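The Clumcombe Balanced Fund wrote to its unitholders in February, and Rasha Twal, who held 455 units, read the letter standing at the kitchen counter.
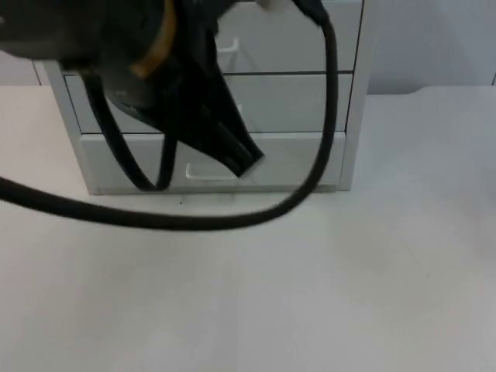 Page last modified: February, 4:00 pm

The Trustee advised that the Fund would merge with Flundolden Income. Holders were invited to vote. Those who did not vote would be deemed to have no objection.

She had bought the units in her mother's name, and later her own, at 200 dollars a month. The letter favoured the merger on page 2 and again on page 4.

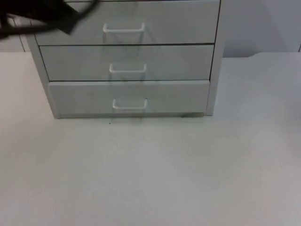
She rang the number provided. A recorded voice thanked her for her patience — she had not yet shown any — and transferred her to Stergiou, the registry.

"Is the holder present?" the clerk enquired.

"One of them," said Rasha, and asked how she might vote against.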